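# Preguntas frecuentes sobre la mesa compartida de Ukska

Antes que nada, gracias por escribirnos tanto. Katherine Cusi y yo hemos juntado las dudas que más llegan al correo y las contestamos con calma, que para eso estamos.

**¿Puedo dejar mi comida en la mesa?**

Sí, claro que sí, mientras la estés usando o pienses compartirla. Las bolsas de snacks pueden quedarse sobre la madera toda la tarde, y si traes un bol para servir, mejor todavía (¡las migas se lo agradecerán a la próxima persona que limpie!). Lo que sobre al final del día va cerrado y con tu nombre.

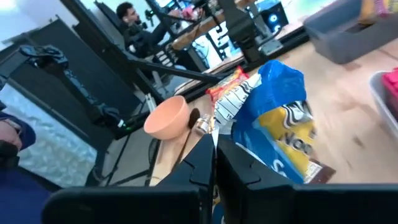
*La bolsa azul de snacks, con el bol naranja pálido al lado.*

**¿Y lo que no quiero llevarme a casa?**

Hay cajas de plástico para guardar cosas sobre la mesa. La gris es para paquetes, siempre que estén bien cerrados; si el tuyo ya está abierto, dóblale la boca dos veces y ponle una pinza. Cada 7 días revisamos lo guardado, y lo que no tenga nombre se ofrece a quien pase. Teófilo Huanca suele avisar antes, pero no cuentes con ello en enero, que anda de viaje.

**¿Dónde pongo los cubiertos después de lavarlos?**

En el recipiente blanco de plástico, el que tiene un hueco a modo de asa. Mangos hacia arriba, por favor, y todo bien seco. Si te falta una cuchara, pregunta primero en la oficina 114, donde Nelly Benavides guarda las de repuesto.
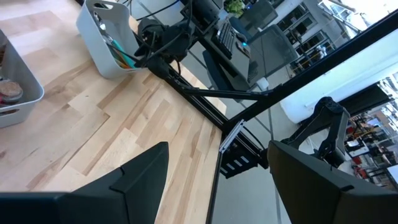
Con los cuchillos de filo somos un poquito más estrictos: esos se devuelven en mano, también en la 114, y no se mezclan con lo demás.

**¿Cómo se limpia la madera?**

Paño apenas húmedo, siguiendo la veta, y luego uno seco. Nada de lejía ni de estropajos, aunque la mancha parezca de las difíciles. Si cae aceite, avísanos el mismo día y lo vemos juntos, sin regaños.

**¿Puedo reservar la mesa para un cumpleaños?**

Con mucho gusto. Se reserva con Marisol Chávez, extensión 618, y pedimos un depósito de 50 soles, que se devuelve al entregar la mesa recogida.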